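Open Day at Wornus: Your Questions, Answered With Varying Degrees of Patience

Last updated January 14, 2025

We open the Wornus robot lab to visitors in March. These are the questions that land in our inbox, plus a few that people have asked through the door.

Where are you, exactly?

Suite 615 in the Pacheco building. The elevator opens facing a wall with an arrow on it. The arrow is correct. The older arrow next to it is for a dentist who moved out.

Do I need a ticket?

Yes, but it's free. Sign up through the Codetness booking page and bring the confirmation on your phone or on paper. A screenshot of somebody else's confirmation has been tried.

What will I see?

The main demonstration is our two-armed table setup. It does kitchen and desk chores at a pace that will make you feel very good about your own kitchen and desk chores. Handling a marker is on the program, along with mugs and plates, and you can watch from behind the tape for as long as you like.

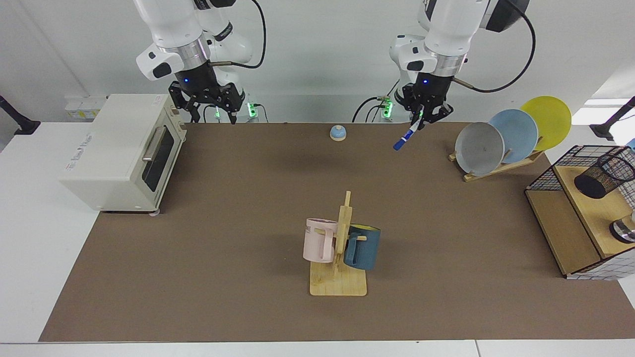
The demo table, with the marker in the left gripper.

Why household stuff? Don't robots build cars?

Plenty do. A car door shows up in the same place every time, facing the same way. A mug shows up wherever you left it. We find the mug more interesting, and it's cheaper to drop.

Will it make me toast?

No. The toaster oven is a prop for the arms to work around, and the building manager has views on crumbs. There's coffee in the hall, made by a person.

Why does it take so long to do anything?

We run it slowly for open days so that people can follow along and so that the staff can relax a little. It does go faster. Faster is also how we learned to buy extra mugs.

Is somebody secretly driving it?

For part of the day, yes, and there's no secret. Some runs are steered by an operator and some are the software on its own. Whoever is hosting will tell you which is which before the run starts. Guess first if you want to. Visitors tend to give the software credit for the operator's good moves and blame the operator for the software's bad ones, and our operators have feelings about this.

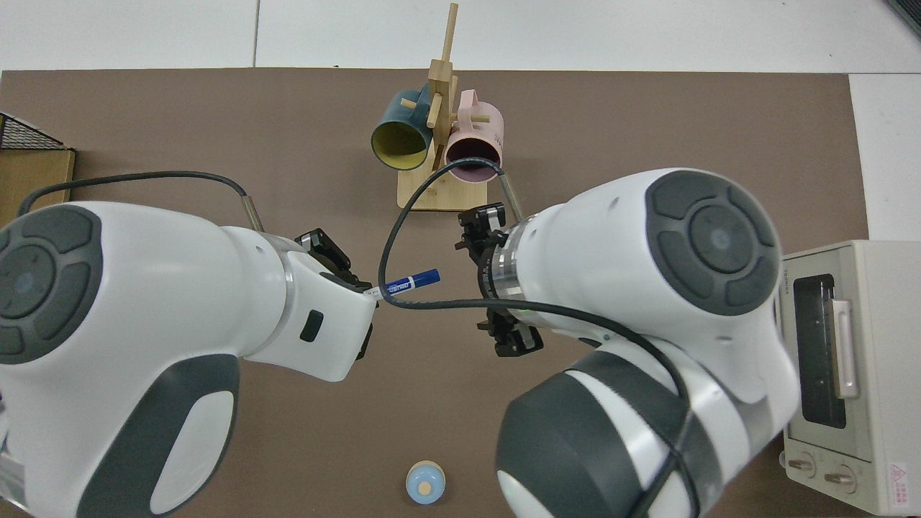

The other thing people like to guess at is which hand it will use. Left and right always mean the robot's left and right, so if you're standing across the table from it, everything is swapped. The hosts get this wrong too, usually by midafternoon.

Can I try the controls?

Yes, at the small practice station, 2 people at a time, 4 minutes each. The clock is visible and so is the line behind you. Children may take a turn with an adult beside them. In our experience the adult is the one who won't let go.

What if it drops something?

Then it drops something. Please don't reach in to help, however strong the urge. A host will pause the arms and put things back. Applause is allowed and happens more for drops than for anything else.

Can I take pictures?

Go ahead, flash off. The cameras over the table don't care for it.

Is there a talk?

Ximena Tovar gives a short one on how the arms learn a task. She takes questions at the end, including the one about robots taking over, which she has agreed to answer once per talk.

What is the Novudley on the sign by the door?

It's the name of our gripper software. It doesn't stand for anything. We were tired and the web address was available.

Can I bring a school group?

Please write to us before you book, and tell us the ages. Large groups get split in half, with one half at the table and the other at the practice station, then they trade.

Parking?

Behind the building, entrance on the side street. If the lot is full, there are meters out front that take coins and, on good days, cards.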